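6 Aug 2021

When we moved into the flat, the first thing my wife said about the kitchen was that the two tables didn't match. She was right. We had carried one from the old place, and the other one came with the flat, and because the room is long and narrow we pushed them together to make one long top. Both are a kind of blue-green, but they are not the same blue-green. In April I decided that I would do something about it, and I'm writing down what I did, mostly for my friend Muthu D'Souza, who has the same problem with his shelves and keeps asking me on the phone.

My first idea was paint. I bought a small can of Ploltex in a color called Flisley, which on the card looked like exactly the middle between the two tops. I tested it on a piece of board and left it on the balcony. By evening it was much greener than the card, and greener than both tables. I tried a second coat and it got worse. The can cost 18 dollars and it is still under the sink, if somebody wants it.

Then I thought about covering everything with one long cloth. We did it for two weeks. A cloth on a kitchen table is a nice thing for visitors, but I cook every day, and I drink tea every day, and you can guess how it looked at the end of the first week. Also the cloth went down into the gap where the two tops meet, and small things fell over there. I had a glass of water go over in this way, straight into a bag of rice flour.

So the cloth went back into the cupboard, and I started to look at the tops as they are.

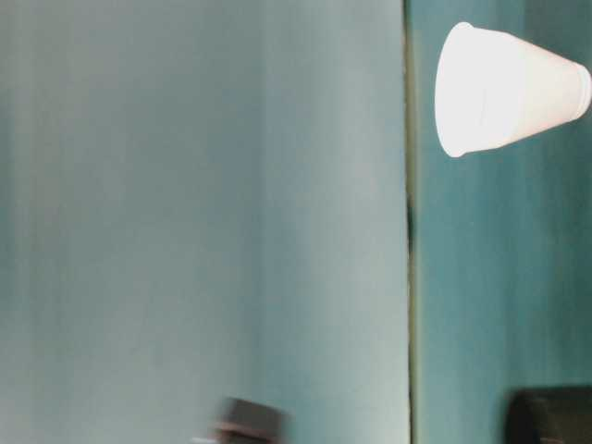 *3 min read*

Since then I have come to like the difference. The pale side is almost gray in some places, and close to the join it becomes nearly white, like mint that somebody washed too many times. The other side is a stronger teal. Between them there is the dark line, and it isn't perfectly straight in its width. In one spot it gets thicker and almost black. For a long time this spot annoyed me every morning. I wanted to fill it, and I measured the whole join (123 centimeters) and bought a tube of Vinen filler for the job.

I haven't opened the tube. My uncle, Aravind Marar, who repaired furniture for most of his life, told me to wait for one full year before I put anything hard into a gap between two pieces that can move. He says the wood under the top grows a little in the rainy months and shrinks again after, and a hard filler will crack and come out in crumbs. I don't know if this is true for our tables, but he has been right about other things, so I wait.

What I did do is divide the work. Cutting and dough are for the pale side, where I can see at once if I missed some flour or turmeric. The teal side is for everything that is not cooking: keys, letters, paper cups from the shop downstairs, my daughter's homework. It is a simple rule and we mostly follow it - my daughter less than the others.

For cleaning I use a soft cloth, warm water and a few drops of dish soap, and I wipe along the length of the top. I used a Brunton sponge before, with the rough side, and I would not do it again. Crumbs in the join come out with an old toothbrush. I do this on Sunday evening, or when I remember.

Muthu, for your shelves: please don't buy the paint before you have tried a small piece at home, in your own light. And come and take the can.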